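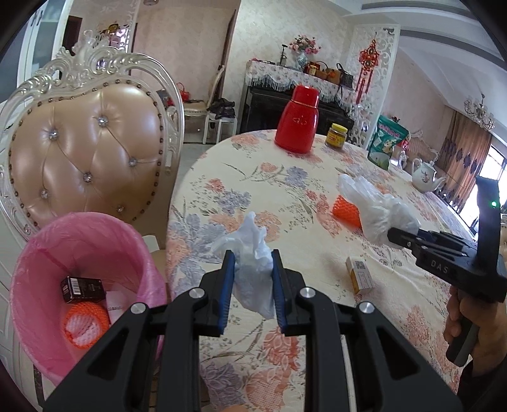
By Pendo Obura
Fiction | Posted in February

The tide gauge at Skasusholm recorded sea level every 2 minutes and had done so without a gap for longer than Asger Ragnarsson had been employed to read it. On Monday it reported a drop of 3 centimeters that did not belong to any tide.

He checked the usual causes in the usual order. The float moved freely. The stilling well was clear of weed. The barometer at Drimow showed steady pressure, and the wind was light and from the west. He wrote "step change, cause unknown" in the log and drove to the benchmark, a brass bolt set in rock behind the old customs shed.

The bolt was the reference for everything. If the sea had not fallen, the pier had risen, and the bolt would show which. He set up the level, took a backsight, walked the staff out to the gauge and took a foresight. He closed the loop at a quarter to four. The misclosure was within tolerance. According to the instrument, neither the pier nor the bolt had moved.

He called Yevdokiia Mykhailiuk at the data office.

"Then it's the gauge," she said.

"I tested the gauge."

"Test it with somebody else's tape."

The spare tape was in a drawer under the charts. It had been issued to Fedoruk, who had kept the station before him and whose handwriting filled the first eleven logbooks. Ragnarsson lowered it down the well and read the water. He lowered his own tape and read it again. The two differed by 3 centimeters.

He laid both tapes along the floor of the shed. Near the bottom end of his own, a section had been cut out and the ends joined with two rivets, very neatly. The numbers ran on without a break only if one did not look for the missing ones.

The tape had hung on its hook since the autumn visit by the contractor, Relard. He had used it once since then, on Monday morning, to reset the zero.

He corrected the zero at 17:20. The sea at Skasusholm went back to where it had been. In the log he entered the old value, the new value and the serial numbers of both tapes. Under "remarks" he began to write about the rivets, and stopped after one line.

Mykhailiuk called back at six.

"Do you want to file it as operator error or equipment?"

He looked at the tape on the floor. Fedoruk had used the same rivets on the shed door, on the chart drawer and on the handle of the kettle.

"When did he hand in his keys?" Ragnarsson asked.

She went to look — he could hear the cabinet open — and was gone for some time.

"There's no entry," she said.

He filed it as equipment. Then he hung Fedoruk's tape on the hook, put his own in the drawer and went out to take the evening reading.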